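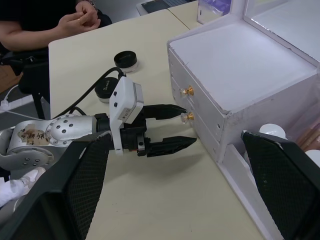
Ciris adds storage tiering to its cloud management service

2020-10-21

Urnmont-based Ciris has released an update to its hosted management service that moves infrequently used data between storage tiers without manual scripts. The feature, called Guken, is available now to customers on annual contracts and will reach monthly accounts later.

Guken reads access logs from a customer's storage volumes and assigns each volume a score. Volumes that fall below a set threshold for six days in a row are copied to a cheaper tier, checked against the original, and then removed from primary storage. Administrators can exclude volumes by name or tag, and can require approval before any move.

The company ran a closed test beginning in July with two customers. One of them, the parts distributor Leclerc, placed nearly 70 terabytes under the new rules. Ciris did not publish cost figures from the test. It said savings depend on how often archived data is read back, as most cloud providers charge for retrieval.

"The first version moved data too early," said Hugo Bodin, who leads storage engineering at Ciris. "Month-end reports would pull it all back a week later, and the customer paid twice. We now keep a longer access history and let people mark known cycles."

The update also changes how the service handles failed transfers. Earlier releases restarted a copy from the beginning after a dropped connection. The new release writes a checkpoint at fixed intervals and resumes from the last one. Logs for each transfer can be exported in plain text or sent to an outside monitoring tool.

Guken supports block and object storage. File shares are not covered in this release – Bodin said permissions on shared folders need separate handling, and gave no date for it. Each account is limited to 100 managed volumes. Customers who need more can ask support to raise the limit.

Existing customers must turn the feature on in the account settings. It is off by default.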